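Clamside Photo Blog: Questions I Keep Getting

Do you sell prints?
Yes, in small runs of 164, numbered in pencil by me, with handwriting to match.

Why are so many of your pictures blurry?
Some are on purpose. I drag the shutter at the shoreline until the waves go milky. The rest are the ferry's fault. 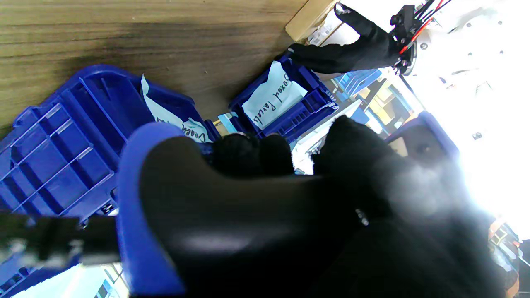 How long does shipping take?
Up to 3 weeks in August, when I'm out on the Olvera road with a tripod and no signal. Faster the rest of the year.

Can I use a photo on my own site?
Ask first. Small sites usually get a yes and a request for a link.
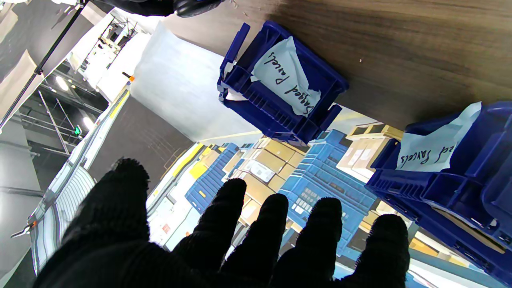
Blue bins and a wood-grain tabletop.

What happened to the old gallery?
It had 500 photos, and 197 of them were fog. I kept the better fog.

Do you teach workshops?
No. I get up at four and I'm poor company until ten.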